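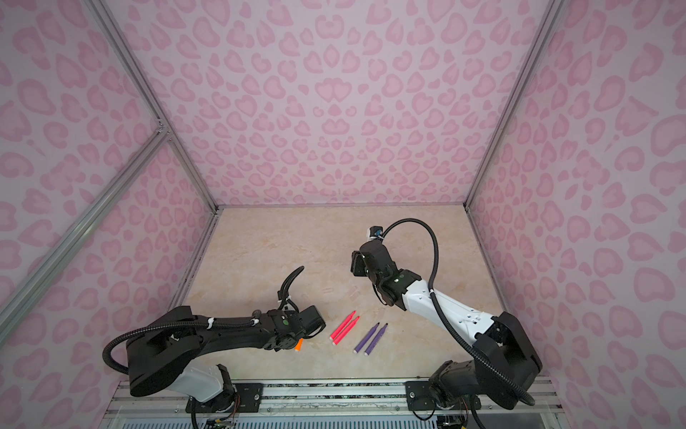
Last changed: Aug 19, 2021

# Police kept items after a search warrant. How do I get them back?

**Asked in:** Search and seizure, property

A warrant was executed at a house I rent in Godorville. I wasn't the person named on it. My former housemate was, and he had moved out in November. Police took a desktop computer, two phones and $350 in cash from my bedroom drawer. I was given a property receipt with 29 lines on it, most of them his.

I haven't been charged or interviewed. The officer in charge hasn't returned my calls. The Wallent station says the property is "held as exhibits" and won't say more.

1. Does the receipt prove the items are mine?
2. Is there a time limit on how long they can be held?
3. Does it matter that the cash was counted at the station and not at the house?

---

## Reply 1 (marked as helpful)

Taking your points in order. Rules differ by state, so check the Act cited on the warrant itself.

**1. Receipt.** No. A property receipt records what was taken and from where. It isn't evidence of ownership. You need something separate: a purchase invoice, a phone contract, a serial number on a warranty registration, a bank withdrawal record for the cash. Send copies and keep the originals.

**2. Time limit.** Usually there's no single fixed date. Police can generally keep a thing while it's reasonably needed for an investigation or a prosecution. If your former housemate has been charged, expect the computer to be held until his matter is finalised, including any appeal period. Ask in writing whether a forensic copy has been made. If it has, the case for keeping the physical machine is weaker.

**3. Cash.** Counting at the station is common. What matters is whether it was sealed in a numbered bag at the house and whether that number is on your receipt. If the line just says "quantity of currency", ask for the exhibit log entry. Also ask whether the cash is held as an exhibit or restrained as suspected proceeds of crime. The second is a separate process with its own deadlines, and they can be short.

Write to the officer in charge and copy the station's exhibit officer. Include:

- the warrant number and date
- the receipt line numbers you claim
- proof of ownership for each line
- a request for return, or written reasons for refusal

If you get a refusal or no reply, you can normally apply to the local court for an order that the property be delivered to you. See a lawyer before filing, and before giving any statement about what was in the room.

---

## Reply 2

Just ring them every day. They get sick of it. I got my laptop back after 7 weeks, no lawyer. Charger was missing though.

---

## Reply 3 (Henrik Voß)

Two additions to Reply 1.

Ask for a copy of the warrant if you don't have one. Check whether it covered the whole premises or only rooms occupied by the named person. If it was limited, a lawyer may want to look at whether the seizure from your bedroom was within its terms. That doesn't guarantee return.

Don't try to collect the property through the former housemate or discuss the items with him. If he has been charged, his bail conditions may prohibit contact with witnesses, and you may be one.

The earlier thread on this (no. 243, "Heitmann Street storage unit") covers the court form but predates the current fee schedule, so confirm the amount with the registry.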